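Costport Launches Desk Tidy Collection, a Friendlier Way to Get the Small Things Off the Table

Burlap bags, metal pen cups and a good deal of patience go into the company's first line for home offices and classrooms

COSTPORT, Apr 17, 2026 - There is a certain kind of clutter that never quite makes it into a drawer. It is the stapler that lives beside the phone, the markers that drift from one end of the table to the other, and the little timers and trinkets that somebody is always just about to use again. Costport, the family-run maker of household storage goods, today introduced the Desk Tidy Collection, a new line of soft bags and metal cups made for exactly those things, and for the people who would like to find them again on a busy morning.

The collection opens with seven pieces and is available from today through the company's own store and through its longtime retail partner, Naltus. The bags are made of plain burlap with thick rope handles, and the pen cups come in a handful of cheerful colors, including the yellow that has already become something of a favorite around the Costport workroom. Everything in the line is meant to be picked up, carried to wherever the work is happening, and put back on a shelf at the end of the day.

"We started with what was already on people's tables," said Eftychia Katsaros, who leads product design at Costport. "I asked friends and neighbors to let me look at their desks before they had a chance to straighten them up, and bless them, most of them said yes. I saw pens in coffee mugs, pens in flowerpots, and one very nice soup tureen full of paper clips. People had found their own ways of doing things, and I wanted to make something that would fit in with those ways and wouldn't ask anybody to learn a whole new system."

That visiting and looking began in January of last year and went on for a good many months. Early versions of the bag were stiff enough to stand up by themselves, and the design team was rather proud of that, until the bags went out to homes and came back with the same comment over and over. People wanted to lay the bag down, open it wide and slide things in from the side, the way you might fill a pillowcase. So the stiff lining came out, the fabric was left to fold as it pleased, and the rope handle was made longer so that it could be grabbed from almost any direction.

In all, Costport sent out 1091 trial bags to households, tutoring rooms and small offices, and the company is grateful to every person who took the time to write back, including those who wrote back at some length. Many of the notes came from teachers, and a surprising number of them mentioned sand timers. Hourglasses, it seems, are used for reading time, for tooth brushing, for taking turns at board games and for getting through the last stretch of homework, and a household or classroom that owns one very often owns a whole set. They roll, they tip over, and they don't stack.

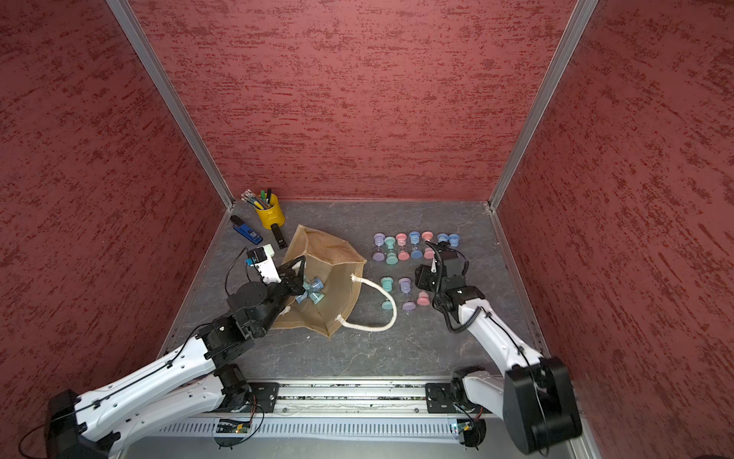 A burlap bag lies open with a yellow pen cup and a blue stapler close by, and ten pastel hourglasses are set out to the right.

"The timers changed our minds about a lot of things," said Anastasia Andreadis, who ran the home trials. "We had been thinking mostly of pens and notebooks, and then these letters started coming in. One family told us they keep theirs on the windowsill and the children pick a color before they sit down to read. I thought that was lovely. But the set has to go somewhere when company comes for dinner, and a soft bag is a kind place to put it. You can gather up the timers in one go, hang the bag by its rope on the back of a chair, and there's your table again."

The pen cups had a gentler path. Costport has made metal cups for the kitchen for many years, and the new ones borrow the same rounded rim. Katsaros and her colleagues tried several heights before choosing one that holds a generous bunch of pens and markers and still lets the shorter ones be seen. The team suggests leaving the cup out on the desk, where it can be reached without thinking, and using the bag for the things that come out only for a particular job - craft pieces, flash cards, game parts, spare tape and so on.

Each order includes a small fold-out guide written by Mwanaisha Mwakyusa, who has spent much of her working life helping families and schools set up shared rooms. Her advice is refreshingly easy to follow. Start with the larger objects, she writes, and move them toward the back of the table. Stand the pens up next. Then bring the bag to the small things, laying it on its side right where they are, and fill it a little at a time. She also recommends doing the job with somebody else in the room, and preferably with music on.

"I have met very few people who love tidying, but I have met plenty who love a clear table," said Mwakyusa. "If the putting away takes only as long as a song or two, it gets done. And please don't worry if the bag looks lumpy. Mine is lumpy every single night."

The first production run is 1551 bags, sewn at the Politis workshop in Skarnov, where Spyros Politis and his team have been stitching canvas and burlap goods for Costport since the company's early days. Politis had a hand in the placement of the seams, which are a shade darker than the cloth, and he was the one who argued for the thicker white rope. A thinner cord would have been simpler to thread, he said, but it was hard on the fingers once a bag had some weight in it, and he did not care to put his name to it.

To mark the launch, Costport will also give 1000 bags to public schools and after-school programs. Teachers and program leaders may request them through the company's store, and Andreadis and her colleagues will read the requests themselves. Bags will be sent out in the order the requests arrive.

About Costport
Costport makes everyday storage goods for kitchens, workrooms and schools. The company works with small workshops and sells through its own store and through Naltus.

Press contact
Orestis Galanis, Communications, Costport
Samples and additional photographs are available on request.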